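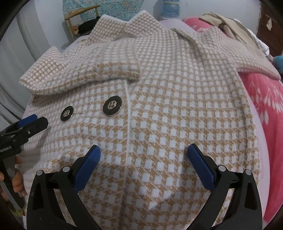
Kitari mill shop to shut after August, knitters told

Feb 17, 2021
By Sverre Lunde
2 min read

The Kitari knitwear shop on Mill Lane is to close at the end of August, with 17 jobs going. Staff were told yesterday afternoon in a short video call. Customers found out from a notice taped inside the door.

Owner Hedlund bought the name and the old mill building six years ago. It says the shop has not covered its rent since last spring and that coats, the mainstay of the place for as long as most people can remember, have sold very badly with everyone at home. Checked double-breasted knits, heavy cardigans, that sort of thing. Not much call for them when you're only going as far as the kitchen.

"We looked at shorter hours and we looked at a smaller unit," the firm said in a statement. "Neither one got us to where we needed to be."

The workshop upstairs stays open for now. Repairs and button replacement will carry on until the lease is up, and anyone with a garment already booked in will get it back. Collection is from the side door on Tanner Street, mornings only, ring first.

Gift vouchers can be spent until the last day of trading. After that they're no good, so dig them out. Hedlund says it won't be swapping them for cash.

Stock is the other question. Almost 3,000 pieces are sitting in the mill, most of them from two winter ranges that barely made it onto the rails. A clearance sale is planned once shops are allowed to reopen. Until then it's phone orders, with a third off coats and half off scarves and hats. No returns on sale items unless there is a fault.

The old knitting machines could go to Stimico, the training centre across the river, which runs evening classes in pattern cutting and hand finishing. Talks are at an early stage. Stimico said it would take them "tomorrow" if someone could sort out the floor, which was not built for that kind of weight.

What happens to the building is less clear. Kestero, the developer behind the flats at the old dye works, confirmed it has been round for a look but would not say more. Any change of use would need to go before the council, and no aplication had been lodged when we checked this morning.

The mill has been making knitwear for 66 years. It supplied school jumpers to half the town at one point, then moved into coats and jackets when the school contracts went elsewhere. A good many of those coats are still about. The workshop says it gets them in for new linings and the odd missing button, some on their third owner.

A leaving event for staff is being talked about for the summer, rules permiting. Former workers who want to be told about it can leave their name with the workshop.

More on this when we have it.

Last updated: 4.40pm, adds Stimico comment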